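Drakos Community Pantry - progress report, August
To: Mackenzie Lachance, Griltari Fund
From: Florian Mayrhofer

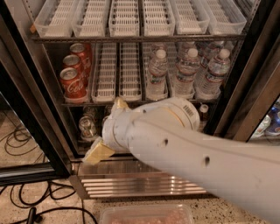

Short one this time, sorry, pickup day. Full spreadsheet comes with the quarterly.

Households served this period: 594. Up from spring, mostly families with kids home from school. Evening hours helped more than I thought they would. People coming straight from the plant at 6, still in work boots. We'd like to keep that slot through the winter if the wage line allows it.

Cold food. Milk and eggs go first, every week. Yogurt does well, cottage cheese does not, I've asked Skurex Dairy to swap it for more milk and they said fine from next month. Greens still a problem. Thursday-style bulk drops dont work for lettuce, too much of it goes limp before the second shift. Trying two smaller deliveries instead. Will report on waste once I have real numbers, don't want to guess.

Home delivery pilot (Plistutgate apartments). Started with 6 households, all seniors, now at 30. That was the year-end target so we've stopped adding names for the moment. Waiting list is open. Elevator there was out for a week and a half and the drivers carried everything up, fourth floor included. Would like to buy a second hand cart, see budget note.

Staffing. Intake desk filled. Second driver not filled, two interviews, one no-show, one took a job closer to home. Readvertised with mileage listed up front. Until then I'm covering the north route myself, so email replies are slow - call if it's urgent.

Budget. On track overall. Fuel over, printing under (we quit doing the glossy flyer). Asking permission to move the leftover printing money to fuel and the cart. No change to the total. Need a yes or no in writing before the next claim goes in please.

Not done: Spanish intake form, translated but not proofread. Allergy labels, not started. Both carried over to the next period.

Next up
Food safety refresher for everyone on shift
Second driver hired
Allergy labels, really this time
Talk to Plistutgate management about a parking spot by the side door

Receipts folowing seperately, the scanner jammed halfway thru.

Florian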